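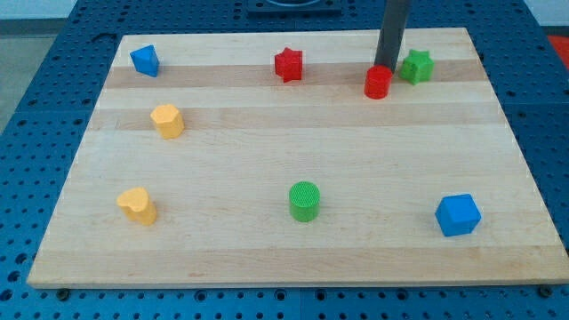 Skomano is a set of notes and pictures on sorting small shaped blocks, kept by two people who disagree about what sorting is. Duangjai Rojanasak holds that blocks belong together when they are the same shape. Charoen Khunthong holds that they belong together when they are the same colour, and that shape is a detail. The set records both opinions, at greater length than either deserves. Most layouts use eight coloured blocks spread over a pale wooden board with darker strips running across it, and those strips have caused more argument than the blocks. Charoen treats the upper one as a shelf. Duangjai says it is a bit of wood.

Datasets > Tabletop > Blocks and boards > Skomano

What's in it

There are 200 layouts, each with a picture and a short text note. The notes say who laid the blocks out, what they thought they were doing, and whether the other one agreed. The last field is usually "no".

Layouts come in 4 groups:

- scattered: blocks put down anywhere on the board, with no two touching
- row: blocks in a line, or what Charoen calls a line
- by shape: Duangjai's group, very neat, slightly smug
- by colour: Charoen's group, with a long footnote about whether a certain orange is a yellow

The scattered group is the largest. It turns out badly if you hurry, as people asked to scatter things will make a tidy grid and look pleased with themselves. We threw out 30 layouts for being too tidy and later put 9 of them back, under protest.

How the notes are written

Plain text, one file per layout, same name as the picture. "Near" means nearer the person writing the note, who may not have been standing where you would like. Left and right are as in the picture. We tried "top" and "bottom" for a while and had to stop when Duangjai began using them to mean the top and bottom of the block.

Shape names are settled. Colour names are not. If you need one word per colour, use the list in colours.txt and don't write to us about it.

Known problems

Some notes from the first batch call the board "the tray". It has never been a tray. Two layouts are the same layout, submitted once by each of us with different explanations. We have kept both.

Anything labelled Binier is from an older set with a smaller board and shouldn't be mixed in. Rattanakul is the name of a folder, for reasons lost to us.

Changes

15th January: row group rechecked, footnote on orange made longer.
Next, probably in February: stacked layouts, if we can agree which block goes underneath.

Use it for what you like. Please credit Irkmont, and spell it with a k.

Filed under: Sorting, Blocks, Small disputes
12 shares | 3 comments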